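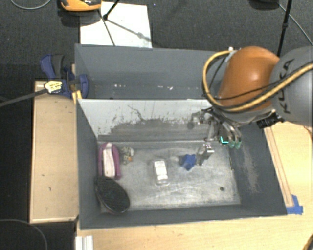
I've had it with reading lists. Or, more exactly, I've had it with the part of me that thinks a book doesn't count until it's been logged somewhere with a star rating and a finish date.

Last February I signed up for Zikby, one of those reading trackers, because my friend Pirjo Toivonen kept sending me her yearly totals and I got jealous (she's fast, I'm not, and we both know it). I set a goal of 60 books. Sixty! I have a job and a garden and I fall asleep by ten most nights.

You can guess what happened next. I started picking short ones. I dropped a gorgeous 163-page novel halfway through for something even shorter, just so the little bar would move before the end of the month. By summer I'd finished plenty and could tell you the plots of maybe three.

Then the app told me I was ranked 3,767 among readers in my region, and I sat there at the kitchen table trying to work out whether that was good. What a silly thing to be doing with a perfectly nice evening — I had a library book right next to my elbow!

I know some people love their charts, and Pirjo still swears by hers. Fine by me. But I think reading is one of the few things we're allowed to do slowly and badly, with long gaps, going back over the same chapter because we liked the dog in it. So I deleted my account. I'm on page 40-something of a fat old sea story now, and I have no idea when I'll be done with it.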